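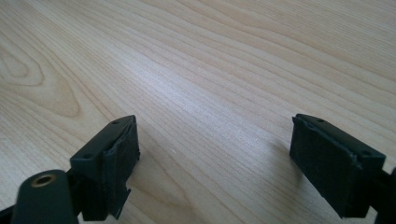 Vokumham, October

Handheld grippers at work -- what happens to the packers?

Posted by Pamo
Our packing room is bringing in automation and my team has been asked to spend part of each shift working with a gripper in each hand, so the arms can learn from us. I'm loving it so far! But there are 6 of us and a few are worried. Has anyone been through this? Did your job change much?
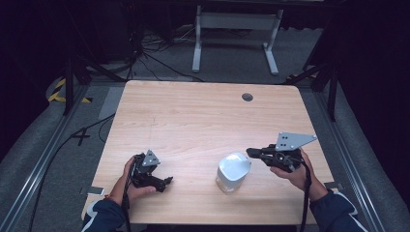 Higinio Bautista
Jobs shifted quite a bit at our place, mostly for the better. We did 1128 goes in our first month, and I got really fond of it. Start with something easy, like a small see-through tub with a white lid, and bring the jaws in from the side. Watch the cables hanging by your wrists too. By spring the arms had the dull lifting and I'd moved on to checking and training -- much kinder on my back! Do ask for the new duties in writing, and ask about pay.

Dong
Skillville runs an evening course, almost 99 pages of notes but great fun. No idea about the pay side.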